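Inicio Archivo Cuidado Contacto

Sigo con el reparto de muestras. Me quedan mascarillas en sobre, de las de un solo uso, y para que no se doblen las guardo en cajas de cartón.

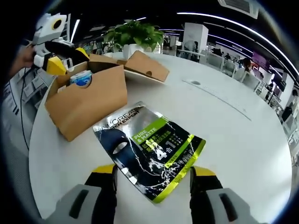

Las de L'Oréal Men Expert las dejo aparte, porque en casa solo las uso yo. El resto va mezclado. En total tenía unas 70 y he apartado 16 que caducan en octubre. Esas van encima.

Para enviarlas prefiero cajas planas de las que cierran con solapas, sin cinta. Pesan poco y se vuelven a usar.
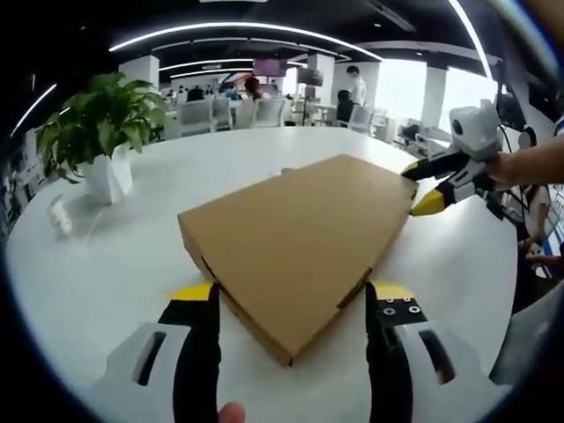
Morenike Etim comenta que a ella las solapas se le abren en el camino y que pone una goma alrededor. Lo probaré con el próximo envío, que son cuatro cajas.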